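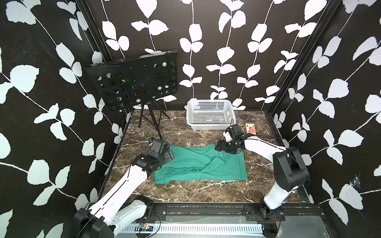 I've had the Skima two-arm kit from Basness going since May, and towels are still my favorite thing to run on it! You get both arms, the grippers with their little cameras on top, and the front rail mount (mine took 3 evenings to bolt together, but I'm slow). It's $800 with the starter software, and I'd happily pay that again. My one gripe is the manual – 10 pages, tiny print. Ask for the Cenari cable set while you're at it, the stock leads are a bit short for my liking.

We use cookies to improve your visit. Accept | Settings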